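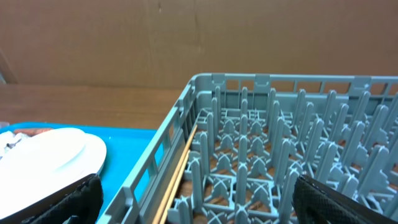
Ticket 932: right finger stops short on close
Status: open
Build: two-finger gripper, kitchen bench rig, shared workshop

Symptom: on a close command the right finger halts before the left. The controller reports position reached. No fault code is logged.

Tried so far: power cycle, new servo lead, re-home from cold. No change. Swapping the servo channels leaves the fault on the right side, so I have ruled out the driver board.

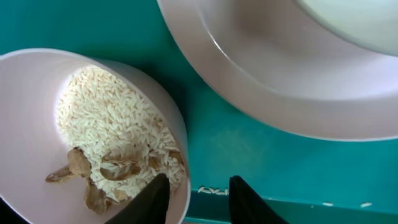
Rochelle Dunleavy
Build maintainer

Please read the raw encoder count at full close and post it here. With the channels swapped and the fault still on the right, I would look at the linkage before the firmware. Check the grub screw on the right horn. Leave the current limit at 50 per cent while you test.

Raw count at full close is 1379 on the left. The right varies by more than 7 counts between runs, so the horn is probably slipping on the spline. The grub screw took a quarter turn.
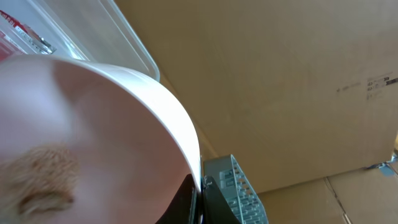
I have not used threadlock yet, in case the horn has to come off again. Next step is to re-home both fingers, repeat the bowl and plate grasps at the same limit, and log the counts for each. If the right still drifts I will fit the spare horn from Imani's drawer.

Assigned to: Clyde Ferreira
Last updated: 24 September 2023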